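Sewing and Mending Room, Villel House
Minutes of the May 4, 2021 meeting

Present: Amr Benkirane, Réjean Girard, Odile, Tamsin, Marcus, Bea from upstairs (for the first half) and me, taking notes again. Priya sent her regrets and a very long email, which I'll get to.

Last meeting's minutes

Read by most people, approved by everyone. Réjean pointed out that I had written down the wrong shelf for the zippers. They are on the second shelf by the window, under the bias tape. Sorry, and I'll fix the copy in the binder.

The ironing board

Still wobbly. Marcus took it home and brought it back and it is a bit less wobbly than it was, so we are keeping it until July and then looking again. Please don't lean on it! Bea says there may be a spare one upstairs behind the folding chairs and she will check when she can get at it.

The small-parts problem

This took up most of the evening, so I'm going to give it a proper amount of space.

Everybody knows what the notions drawer looks like. Snaps, hooks and eyes, bobbins, loose needles (ouch), safety pins, the little plastic bra sliders that came in with the Egan donation, and more shirt buttons than a person could sew on in a lifetime. Tamsin had spent an afternoon taking the whole thing out and putting it on trays. She reported that the Egan bag was marked as holding 1000 buttons, and she is willing to take their word for it, having got tired of looking at them. She also found the seam ripper we all accused each other of borrowing last winter. It was in with the curtain hooks.

So the question was what to put it all in. We've talked about this on and off for ages and I was determined to go home with a decision.

Choices on the table were the old cookie tins (which we have), a bank of small drawers from Drestuvel (which we'd have to buy and screw to the wall), and flat divided boxes with lids from Grilix, the kind you can carry to your seat. Odile spoke up for the cookie tins. She said they're free, they stack, and they've been good enough for everyone's grandmother. Amr said his grandmother's tin was exactly the reason he never learned to sew on a hook, and there was some laughter, and then we had a fairly serious talk about whether you need to see what you have before you'll use it. I think you do. I bought black thread three times last year because I couldn't see that I already had some.

The Drestuvel drawers are handsome and hold a lot. The trouble is the wall. Réjean had tapped along it and thinks it's hollow most of the way, and we would have to ask the building before drilling anyway. Also you'd get one person standing at the drawers and a line of people behind her, and the room is narrow enough on that side as it is.

That left the flat boxes, and we got the one we have on loan out on the table to look at properly. It's gray see-through plastic with a clear flat lid, on the shallow side, with a long partition running down the middle and shorter ones going across, so you get small compartments on both sides of it. I liked it right away, I admit, and had to remind myself I was supposed to be writing.
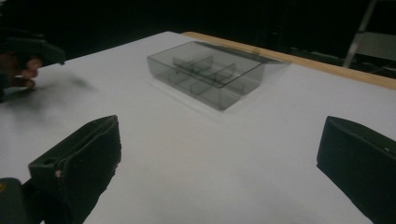
Odile wanted to know what would stop the needles from ending up in with the snaps the first time someone carried one of these sideways. She has a point. We agreed that needles won't go in the divided boxes at all, they'll stay in their paper packets in the tall jar, and that bobbins with thread on them will have their own box so the tails don't get wound around everything else. She said she could live with that.

Marcus then asked if smoky plastic would make it hard to tell navy buttons from black ones. Everyone agreed that you can't tell navy from black in that room after dark whatever they're kept in, so the answer is to open the lid and go stand under the lamp. Tamsin would like it noted that she has been asking for a better lamp. It is noted.

There was a side discussion on how to sort the buttons. By color or by size? Amr is for size, because if you're replacing one shirt button you want it to fit the hole first and match second. Tamsin is for color, because that's how she has already done it on the trays and she's not doing it again. We went with color. Anything that's a full matching set gets threaded on a bit of yarn and tied before it goes in, and I've put a ball of ugly green yarn on the windowsill for this, which you may use as freely as you like.

Labels: masking tape on the end of the box, written in marker, in capital letters. I offered to make nice printed ones and was talked out of it. Fair enough, things will move around for the first few months and tape peels off.

We voted. Five in favor of the Grilix boxes, Odile in favor "with the tins kept for ribbon," which I've counted as a yes, and Bea had gone back upstairs by then. Réjean will place the order for five boxes to start with. If they fill up, we'll talk again before anybody buys more. I know how we are.

Money

We had 190 dollars in the envelope at the start of the evening, and the boxes will come out of that. Réjean went over what else is due: machine oil, a packet of size 90 needles, and our share of the coffee. He thinks we'll be fine as long as the serger behaves. Nobody should buy thread out of their own pocket and hope to be paid back later without asking him first. (This was me. I've been forgiven.)

Priya's email

I read it out, in a shortened form. The main points were that the key code on the side door has been changed to 3511 for members, so please don't write it on your project bag, that she'd like the cutting table turned so the long side faces the window, and that somebody left half a sandwich in the pattern cabinet.

On the table, we tried it during the break and it does give you more light, but then you can't open the closet all the way. Marcus measured, and we'd need to shift the bookcase a hand's width toward the sink. He and Amr will do that next time if there's a third person to hold the plants. I said I'd hold the plants.

On the sandwich, no one came forward.

Mending night

Going well, and busier than we planned for! The most common job by far is hems, then zippers, then knees. Amr suggested that we keep one person on hems only for the evening so the rest of us can get through the fiddly things, and he offered to be that person first. We said yes before he could change his mind.

Tamsin raised the matter of people who drop off a bag and go. It's not what the evening is for - the idea was always that you sit down and do it with help - but she finds it hard to say no to people at the door. After some back and forth we settled on a card for the front table, saying that we'll gladly show you how and you're welcome to stay for coffee. Odile has the best handwriting and will do the card. Réjean asked for it in French as well, and he'll give her the wording.

We also need more scraps of denim for patches. Any color, any weight, washed please.

Tidying before the summer

We'll do the big clear-out in July as usual. I'd like to get the notions finished well ahead of that so we only have fabric to fight about. What needs doing on the notions:

Tamsin keeps the trays covered with a pillowcase until the boxes come.
Odile picks the tins she wants for ribbon, and the rest go out on the free shelf.
Marcus sorts the zippers by length and throws away the ones with missing teeth. He asked if he could keep the pulls. He can.
Amr goes through the hooks and eyes with the magnet, since some pins are still in there.
I write the tape labels once we know what's going where, and find out whether the loaned box goes back or we can buy it as it is.

Réjean mentioned the fabric pile briefly and we all agreed to not start on that at this hour.

Any other business

Bea (earlier on, but I'd run out of room on the page) asked whether the upstairs choir could borrow the steamer for their robes. Yes, if it comes back empty of water. Last time it sat there with water in it and spat rust on Odile's linen, and she hasn't forgotten.

Marcus has a dress form going spare from his sister. It's adjustable but stuck on one setting. We said bring it and we'll see.

The good shears are for fabric only. I'm putting this in the minutes because I was asked to, and I'm also going to tie a ribbon on the handles so there's no confusion about which ones are the good ones.

We finished late and Amr locked up. Next meeting is in the same room, same time. Réjean is bringing the order receipt and Tamsin is bringing the lemon cake, which she promised in front of witnesses.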